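## Ochocientas camisas arrugadas

Desde septiembre, el equipo de Pirkora se dedica a una tarea que cualquiera de nuestras madres habría despachado en una tarde: doblar ropa. La diferencia es que la doblamos con pinzas, una en cada mano, y que en cuanto la prenda queda presentable la volvemos a hacer un gurruño para empezar otra vez. El objetivo son 800 episodios completos antes de que Flendon cierre la siguiente versión del modelo. Vamos por la mitad, con las muñecas en un estado que ya ha motivado dos consultas al fisioterapeuta.

Meriem Berrada, que coordina las sesiones, ha repartido el trabajo en tandas de 50 episodios con 10 minutos de descanso entre una y otra. Las normas caben en media página: la prenda parte siempre arrugada, las pinzas se mueven despacio y no vale estirar la tela con el codo. Lo del codo hubo que escribirlo después de revisar la primera tanda. No daremos nombres.
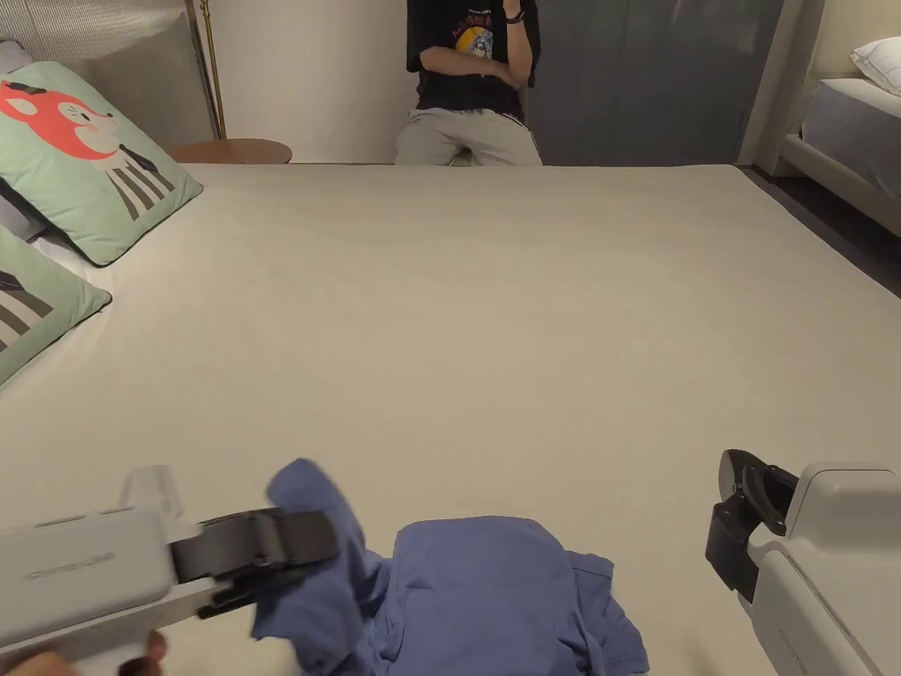 El cuello es donde se nos va el tiempo. En una camiseta lisa hay cuatro esquinas y cierto margen para la chapuza, pero una camisa hecha un ovillo esconde el cuello donde le parece y lo primero es encontrar algo de lo que tirar. Casi todos acabamos yendo a por una manga. Con la prenda azul, la pinza izquierda la tiene agarrada y la levanta en columna, retorcida como una toalla de playa, con la derecha abierta y vacía sobre la sábana color crema. A Darlene Fortin esos momentos le interesan más que los dobleces perfectos: quiere que el modelo vea muchas maneras de empezar, incluidas las feas, y pide que no se descarte un episodio por una manga mal cogida si luego se corrige.

Sí se descartan los episodios en los que la prenda acaba en el suelo, los que se interrumpen para contestar al teléfono y los que duran más de 4 minutos. Este último límite ha causado cierto resentimiento entre los partidarios de la manga larga.

También hemos cambiado la forma de etiquetar. Zacharias, nuestra herramienta interna, distinguía entre «agarre», «estirado» y «doblez», y todo lo demás iba a parar a «otros», que llegó a ocupar cerca de un tercio del material. Ahora existe «búsqueda», para cuando se va detrás de un borde, y «recolocación», que en la oficina se sigue llamando «otra vez».

La próxima remesa será de sábanas bajeras - las de goma en las esquinas - y se grabará en Ziveck. Quien quiera apuntarse puede escribir a Meriem. Se valorará la experiencia previa, si es que alguien ha conseguido alguna vez doblar una.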